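Two-Arm Peg Board Cell: Restart Inspection Checklist, with Comments
Flultura bench, Tivley building. Filled in by Sota Tanabe, June 10, 2025
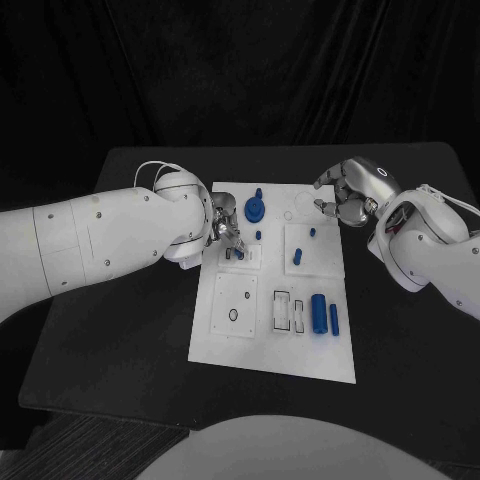
Reason for inspection: the left hand kept squeezing after the stop was pressed. The stop cut the arm motion right away, as it should, but the fingers went on closing on a peg until the hand faulted out by itself. No one hurt, one peg cracked. Log entry 443 has the whole thing and it's a great read if you like timing problems (I do!).

Status marks: OK / FIX / HOLD

1. STOP CIRCUIT

1.1 Stop button halts both arms. OK
Pressed it from both sides of the table, at slow speed and at task speed. Lovely crisp stop every time.

1.2 Stop button halts finger motion. FIX, then OK
This was our fault. The hand controller only listened for the arm's "stopped" message, and that message sat in a queue behind position updates. It now has its own line. Fingers freeze wherever they are and keep their last position. Tried it with a blue peg in the left hand and again with both hands empty.

1.3 Reset needs a person at the button. OK
No restart from the laptop. Please keep it this way, even when it's annoying.

2. ARMS AND HANDS

2.1 Casing screws, both arms. OK
All snug. One on the left forearm took a quarter turn.

2.2 Cables, wrist to forearm. OK with comment
The left wrist cable makes a fairly tall loop. It clears everything in the peg task, but watch it if you write a motion that rolls the wrist all the way over.

2.3 Right wrist housing, small opening with wires showing. HOLD
Red and dark wires can be seen in there. Tugged gently, all seated. I'd still like a cover on it before we run the fast program. Kunach has the part on order.

2.4 Ring light on right arm. OK
Lights up on power, changes on stop. So handy to have it up near the hand where your eyes already are.

2.5 Finger force limit. FIX, then OK
Was left at the setting for the old metal pegs. Turned down to 40 percent for the blue parts and saved in the startup file this time, not just the session.

3. TABLE AND BOARD

3.1 Board seated, no rocking. OK
It can sit at a slight angle, the program finds it. Rocking is what we care about.

3.2 Small plates flat and not lifting. FIX
The upper right one stands a little proud of the board. Press it down before each run until the new tape comes.

3.3 Pegs and cylinders free of cracks. OK
Threw out the one from the fault. If a part looks chalky at the rim, swap it.

3.4 Curtain clear of elbow travel. OK

3.5 Floor clear where the operator stands. OK
Check the carpet edge too, my shoe found it in March.

4. TEST RUN

4.1 Slow run, full board. OK
Three times through with a hand on the button.

4.2 Stop pressed during a grip. OK
Did this one until my thumb got sore. Every grip froze where it was and not a single peg was crushed. I can't tell you how happy I was to see those fingers just sit there!

4.3 Long soak, 1,000 grip cycles with random stops. HOLD
Starts once 2.3 is closed. Biwott wants a copy of the log when it finishes.

RELEASE
Slow program: cleared for use, one person at the button.
Fast program: not cleared. Open items 2.3, 3.2, 4.3.

Note for whoever takes the next check: do 1.2 first, before the arms warm up. The queue delay was longest right after power on, and I missed that on my first pass.

S. Tanabe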